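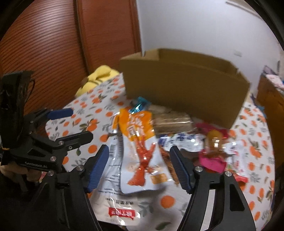 Chapter 7

Putting Things Away: Can Machines Do the Chores Yet?

I have a confession to make before we start. When I was a student I thought that by now I'd own a machine that emptied the shopping. I'd pictured it quite clearly – I would come in, drop the bags, and go and put my feet up while something hummed away in the kitchen. I'm still emptying the shopping myself, and so, I imagine, are you.

In Chapter 6 we looked at machines that do one job in one place, over and over, with the same part arriving the same way round each time. If you worked through the exercises on the Piras bottling line you'll remember how little that arm had to know about the world. It had to know where the bottle was, and the bottle was always in the same spot. This chapter is about what happens when we take that comfort away.

7.1 Why snacks are hard

Think about a heap of packaged snacks on a table with an open cardboard box behind it. Your job is to get the snacks into the box. A child of four can do this (and will probably eat some of them on the way). Now try writing down the instructions.

Where does one packet stop and the next begin? They overlap. A pouch may be standing up with its bottom corner sitting on something else, so if you pull the thing underneath, the pouch falls over. Some wrappers are see-through, and then the camera sees the food and the wrapper at the same time, and the shine moves about whenever you do. Add a tablecloth covered in printed oranges, and a bright orange pouch on top of it, and colour alone won't tell your machine what it's allowed to pick up!

Then there's the grip. Two fingers closing on a bag full of air don't meet where you expect them to. Squeeze gently and the bag slides out. Squeeze hard and you've got crisp dust. I once spent a whole wet March on this problem with Gebhard Berchtold, and we got through so many packets of biscuits that I still can't look at a custard cream.

7.2 What "can do it" means

You'll see plenty of videos of machines folding towels and loading dishwashers. I enjoy them as much as anyone. But a video shows you one go, and I'd like you to get into the habit of asking about all the others.

Take the packing trial at Cernau, which we'll keep coming back to. The arm made 2000 attempts at lifting a single item out of a mixed pile and putting it in a box. It managed 1927 of them. Sounds marvellous, doesn't it? Then they moved the same arm to Istia, with a different table, different lighting and groceries it hadn't met before, and ran the 2000 again. This time it managed 559.

So can that machine pack a box or not? I've asked this in class for years and the room always splits. My own answer is that it can pack a box in Cernau. Oriana Cabral, who ran both trials, is harder on it than I am and says a helper you have to stand next to hasn't saved you any work. We still argue about it.

Shop floors sit somewhere in the middle. A stockroom is tidier than a bedroom, the boxes come in known sizes, and you can change the shelves to suit the machine. You can't really do that at home, where there's a pile of clothes on the cabinet and the table is used for dinner.

7.3 Learning from people's hands

Since writing out the rules is hopeless, most groups now try to learn the job from people doing it. The Enach collection, which you'll use in the practical at the end of this chapter, holds 3854 short recordings of everyday tidying. Have a look through a few before you read on. Watch how often people change their minds halfway, nudge something aside with a knuckle, or tip a packet up against the box to get hold of it.

Before the next section, find a messy table of your own and clear it slowly using only your thumb and one finger on each hand. Write down every time you get stuck. Keep the list, as we'll need it in 7.4 when we start sorting the trouble into seeing problems and gripping problems.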